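Bristberg Trajectory Tools: Frequently Asked Questions
By the Bristberg maintainers | 05/01/2019
14 comments | 38 shares

What does Bristberg do?

It takes recordings made with hand-held grippers and turns them into clean, time-aligned trajectories you can train a policy on. You get gripper pose, jaw opening and video on one clock. We love this part of the pipeline, and we think it deserves better tools than a folder of old scripts!

Do I need a robot to get started?

No. A pair of hand-held grippers, a head camera and a room with things in it will do. Tanus, our planner, only comes in once you want to replay a trajectory on an arm.

Why are there marker cubes on the grippers?

The pose estimator looks for them. Each face carries its own pattern, so one gripper's camera can help place another gripper whenever a cube is in view. Two faces at once is lovely (the corner between them pins down the rotation really well), but one face is enough to keep a track alive.

Does it cope with cloth?

Yes, and cloth is our favorite test. It folds, it hides the jaws, and it never looks the same twice.
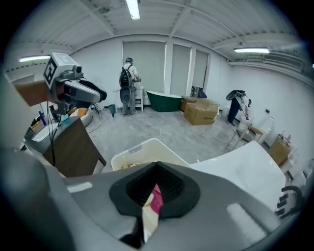
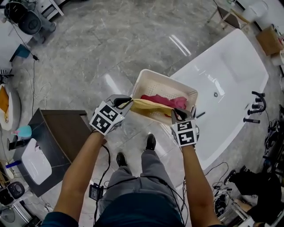

Cloth and the white basket, from a gripper camera: 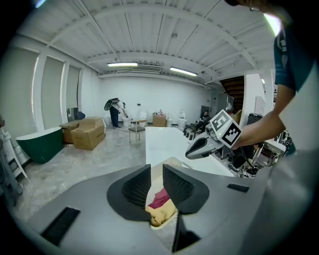
The second picture is the head camera's view; the third comes from a gripper.

For soft objects we lean on jaw opening and the head view together, and we skip trying to fit a shape to the fabric. A grasp segment starts when the jaws stop closing, and you can drag that boundary in the editor if you disagree with it.

How big can a session be?

Our largest so far has 3000 segments, and the editor still scrolls smoothly. The June release should cut load time further. If you record long takes, split them at import and keep the calibration file next to each piece.

What do I do when a track drops out?

Short gaps get filled from the inertial data. Anything over 197 frames is left blank and flagged in red, and we'd much prefer you look at it yourself. Try the reverse pass first: it runs the clip backward from the next good marker sighting, and it rescues a surprising number of takes.

Can I use the MacLeod format?

Import works today. Export is in testing, and jaw opening still comes out with the wrong sign on left-hand grippers. See ticket 426.

Is Bomeck still supported?

Bomeck was our old labeling screen. Version 2 of the editor replaces it, and your saved labels open there without changes.

Last updated: 05/01/2019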